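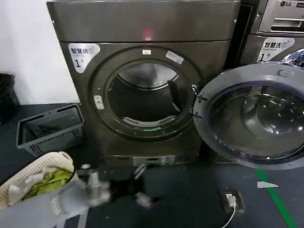
Dryer 1 and washer 1, with the washer door open and two baskets on the floor.

Budget the floor before you budget the arm

Most proposals I see for laundry automation put the robot on line one and everything else under "site preparation," a single figure carried over from somebody's previous project. I think the order should be reversed. The site is where the money goes, and it is the part a buyer can price before talking to a vendor.

Take door swing. A front-loading washer standing directly beside a dryer will, with its door fully open, take up space that an arm needs in order to reach the dryer. A person steps around it. A mobile arm has to plan around it, or close the door first, and closing the door is a separate task with its own failure rate. Reversing the hinge is cheap on some models and impossible on others. That question belongs in the purchase file for the washers, years ahead of any robot.

Floor outlets are the same kind of problem. A plug standing in a floor box, with a cable lying across the walking surface, is a hazard for a wheeled base and a snag point for a low gripper. Moving one outlet to the wall costs less than a service visit. Moving it after the base has been commissioned costs the outlet plus a new map and a new acceptance test.

Then there are the baskets. A rigid plastic basket with a cut-out handle can be gripped in a repeatable way. A woven one with a fine lattice may need a different approach, and cloth hanging over the rim hides the edge from the camera. Buying one type of basket for the whole site is the cheapest engineering decision available, and I have yet to see it in a bid.

Last year I reviewed the plan for the Bultari site, which has 37 machines and handles up to 304 loads a week. The quote from Nerkis covered two arms, mounting, and training. It did not cover the floor, the baskets, or door clearances. Muthoni Rugemalira, who ran the numbers for the owner, added those items herself and found that they came to 104 percent of the hardware price. The owner postponed. I think that was correct, although the vendor's salesman described it as a loss of nerve.

The usual objection is that the arms will improve and the site work will be wasted. Better software may well handle a half-open door. It will not shorten the cycle time lost to going around one. Clear floors and matching baskets also pay back with human staff, so the spending holds its value if the robot never arrives.

My recommendation for the May budget round is plain. Price the floor, the doors, the power, and the baskets as separate lines. Require each vendor to state which of them its cycle time assumes. Baumgart already does this in its tender forms, on one page. Wukance asks for it only after award, when the buyer has no leverage left.

If the site lines exceed the hardware line, do the site work this year and leave the hardware line at zero. The quotes can be requested again when the floor is finished.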